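Chapter 4
Who Does What Now? Jobs After the Arms Arrive

When I first walked into the kitchens at Prerkham I had already decided what I was going to write. I'd read a pile of reports on automation in food preparation, I had a notebook full of questions about job losses, and I fully expected to spend my week with people who were either frightened or furious. Some of them were a bit of both, as it happens. But most of the talk at tea break was about fruit, and who had been told to move it.

Prerkham makes packed lunches for schools and small offices, nearly 3000 of them on a busy day. When I visited in January it had 55 people on the payroll, and it had been working with a supplier called Surnow to bring robot arms into the preparation room. The plan was a modest one. The arms would pick things up, put things down and clear boards between jobs. People would do the cutting, the checking and anything involving a sauce.

I want to start this chapter with that preparation room because it shows something the earlier chapters only hinted at. We tend to talk about a job as if it were one solid lump, so that a machine either takes it or leaves it alone. Spend a morning with someone at work and the lump falls to bits in front of you! Colette Langlois had been on the fruit bench for years, and when I asked her to list what she did in an hour she gave me four things. Then I sat beside her with a pencil and we got to 35 before she told me to stop and have a biscuit.

Plenty of those were things she had never thought of as work. Turning a board so the handle faced her. Shoving a box along with her hip. Noticing that the person next to her was running low and sliding something across without a word. Job descriptions leave all of this out, and so, at first, did the people planning the new system. (I've seen the original task list. It has the word "misc." on it, which made Colette laugh for quite some time.)

So the arms had to be taught the small stuff, and the teaching was done in a side room on a plain white table, with a few ordinary kitchen things to practise on.

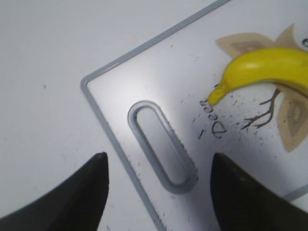 Figure 4.1 Practice at the table: the gripper's two fingers at the handle end of a patterned cutting board, with a banana, probably a toy one, lying across it.

Think for a moment about what a board like that asks of you. You could take it by the slot, or by the rim, or slide a hand underneath, and you'd choose without knowing you had chosen. You would also deal with the banana first, or hold the thing level and hope. Every one of those little decisions had to be brought out into the open at Prerkham, and the people best placed to do it were the ones who had been making them all day long.

This is where the jobs began to change, well before any arm was doing useful work on the benches. Anatole Rey, who had spent most of his working life loading trays, was asked to guide an arm through the same short moves again and again. He did 262 of them in his first fortnight. He told me he came home more tired than he ever had from lifting. "My back was fine," he said, "it was my head that ached." He liked it, though, and he liked being asked what he thought. Ysaline Rolland tried it for two shifts and asked to go back to her old bench. She missed the chat, and she felt watched - by the supervisors, I mean, who kept popping in to see how things were going.

Neither of them had their pay changed, and that became the sore point. Was Anatole still a tray loader? He was doing something a good deal closer to training a new starter, and at Prerkham people who train new starters get a bit extra each hour. Gaspard Leblanc, the shift manager, could see the argument perfectly well. He also had a budget that had been signed off before anyone imagined the question would come up. It was raised at the Friday meeting and was still being raised when I left.

You'll meet this pattern again in the Resatard case later in the chapter, where the goods are car parts and the tempers are a lot shorter. As you read, keep hold of three questions. Which parts of the old job have moved to the machine? Which new parts have appeared, and who picked them up? And has anybody written the new parts down, with a grade and a rate beside them?

I'd add a warning about the word "help". Everyone I spoke to at Prerkham used it, and they meant different things. Jérémie Bailly from Surnow used it to mean fewer lifts per shift. Gaspard meant fewer gaps in the rota. Colette meant somebody to pass her things, as her neighbour on the bench always had.

4.1 Breaking a job into tasks

Before we can say what a machine has changed, we need a fair record of what was there before it came. The simplest way to get one is to sit beside a person and write down each thing they do, however small.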